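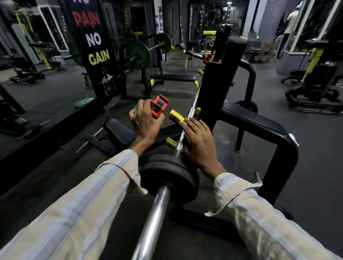 # Plates creeping along the bar on bench, do I need better collars or am I doing something daft?

Posted by **plumduff72** in Home & Local Gyms

Bit of a beginner one, sorry. I joined the gym over on Rukdale at the start of December and I've been benching a couple of times a week, mostly on my own in the evening when it's quiet. They've got the red clamp collars, the sort with a black middle, and I put one on each end every time because I'm a coward.

The trouble is that by the end of a set the plates on my left have drifted. It isn't much, maybe a finger's width, but I can hear them knocking together and it puts me right off. The right side hardly moves at all. I've swapped the collars over and it's still the left! I'm only doing sets of eight and nothing heroic on the bar.

So, do I buy my own pair and keep them in my bag (a mate swears by his Vemine ones), or is there some knack to putting these on? I usually just slide them up till they stop and snap them shut. Also, is there a proper order for taking plates off? I had the bar lift at one end last week when I stripped one side first and I nearly died of shame.

---

**Jin**

It'll be your left arm. If you're right-handed you press a bit harder on that side, the bar tips, and the plates slide downhill. Film a set from the foot of the bench and look at whether the bar stays level. I had this for months and thought it was the kit.

Don't buy anything yet. Collars are a rabbit hole and I've got a drawer full of them.

---

**oldgreybench**

Could well be the arm, but I'd sort the collars first as it takes ten seconds. Sliding it up till it stops isn't enough. Open the clamp fully, push the plates hard in against the inside stop with your other hand, then bring the collar up so it's flat against the outer plate all the way round, and only then close it. If you've two plates on a side, give them a shove together so there's no gap between them, otherwise they'll settle during the set and you'll think the collar's slipped.

Then wipe the sleeve! Ours get covered in chalk and hand cream and goodness knows what, and a clamp won't bite on that. A dry cloth does it. If one still moves when you twist it by hand with the lever shut, the lining's worn, so hand it in at the desk and take another.

For stripping the bar, leave it in the rack, both collars off, then one plate from the left, one from the right, and so on. With just a small plate each side you'll get away with being lazy. With more on, you won't. My lad tipped a bar with 100 kilos on it and took a lump out of the floor.

If you do end up buying, I've had a pair of Drokum clamps for years and they're fine, nothing special.

---

**benchwarmer22**

just use the spring ones, never had a problem

---

**plumduff72**

Thank you all! Tried shoving the plates in properly tonight and the knocking has stopped, though I did film it as well and Jin, yes, my left side is dropping by quite a bit. Going lighter for a few weeks and keeping my money in my pocket.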